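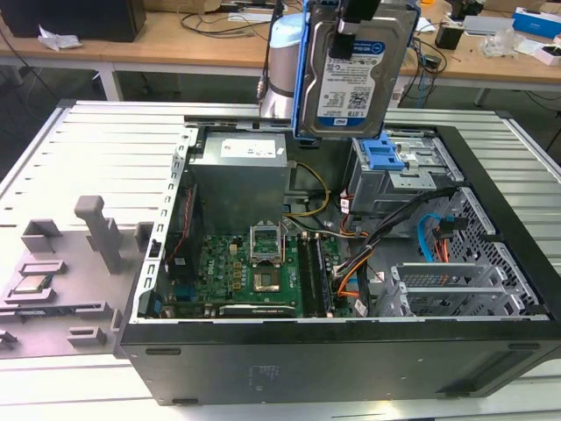 Ticket 906, opened January 27, 2023 by Radwa Ait Brahim, Stellum demo floor
2 min read

Okay, so the open day at Pollmont is in March and I want this one closed well before the visitors show up! The problem: on the disk swap demo the arm stops short on the way down and throws a position fault. It doesn't do it every time, which is driving me a bit nuts. It's the same routine as always, desktop tower on its side on the slotted bench, gripper holding the 1.0TB WD Blue by the top with the blue caddy on, straight down to the drive bay. When it faults it hangs there just over the bay and waits for me to clear it.

What I've tried so far:

Restarted the controller. No change.

Dropped the approach speed from 200 to 30. Fewer faults, but it's so slow that the school group from Murakami would wander off to the snack table (I would too).

Re-taught the point above the bay. Good for a whole morning, then fault 187 again right after lunch.

Update from Riku Katayama: Is the tower clamped? If the case creeps even a little between runs, your taught point is stale. Also check the payload setting, I bet it's still the one from the CPU demo.

Radwa again: you were right about the payload, it was set for the CPU and the drive with its caddy is a good deal heavier. Fixed that and went back up to full speed. The case wasn't clamped either (oops), so I've asked the Fatden people for two of their low bench stops. I ran it all afternoon and got one fault, early on, before I'd pushed the case back square.

Leaving this open until the stops arrive. Riku, can you come watch a full run before I sign off?

Status: waiting on parts
3 comments 0 shares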